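Photos from looking after the picking cell, taken on a Thursday between runs. Teresa Sadowski and Damian Laskowska do most of the upkeep, and Manee Kamolrat keeps the log. The cell goes by Ella on the schedule.

## At the bin

The arm over the bin, gripper pointed down among the test items. The yellow and black cables should hang in an open loop beside the orange wrist, with enough slack for the last joint to turn. Damian checks the tie on the arm first, then follows the loop down by hand with the drives off. 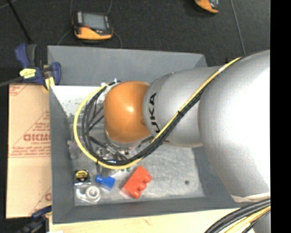 ## Upkeep notes

**Clamps.** Blue bar clamps, checked at the start of every shift. If the bin has moved, Teresa runs the corner points again before anyone starts a pick.

**Cables.** Looked over every 7 days and logged with the joint they pass. We replaced the yellow one in December after the jacket wore through near the wrist.

**Test items.** The full set is 34 pieces, and only part of it goes in at a time. The toy block and the tape measure stay in for most runs. Cracked pieces go to Manee, who strikes them off the list.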